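9/29/19
By the Kotian student project team

3. The Basket Task

Of the tasks our class built this year, sorting produce out of a basket was the one everybody wanted to run. Vegetables are wonderfully awkward things to grasp! A tomato is round and smooth, a cucumber is long and rolls under the slightest push, and no two carrots share a shape. We had spent July stacking blocks with the same arm, and the move to real food showed us very quickly how much our first planner, Denadier, had been leaning on flat sides and square corners.

Each trial asks the arm to reach into the basket, pick one named vegetable, and set it on the cutting board. The basket handles matter more than we expected – a straight approach from the side can catch them, so the planner keeps the gripper above the rim until the last part of the move. Figure 2 shows the gripper in among the produce, with a green pepper standing on the board.

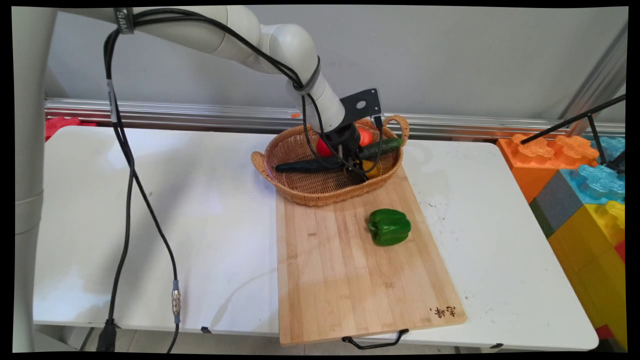
Figure 2. The basket task. The gripper reaches in beside the tomato.

We ran 45 trials, split among five team members so that no single operator's habits would shape the results. A trial ended when the vegetable rested on the board or when the operator pressed stop. Two kinds of error came up again and again: closing on a neighbor along with the target, and pushing the target deeper into the pile. The second kind was the more fun to work on, and it led us to the small "nudge and look again" step described in Section 4. We gave each trial 10 seconds of planning time, a limit we would happily loosen in a repeat of the study.

Related items
Covent: A Gripper Log for Student Teams
Stacking Blocks with Denadier
Cidero Club Notes, July

Contact the Kotian project | Copyright 2019 Kotian | Back to top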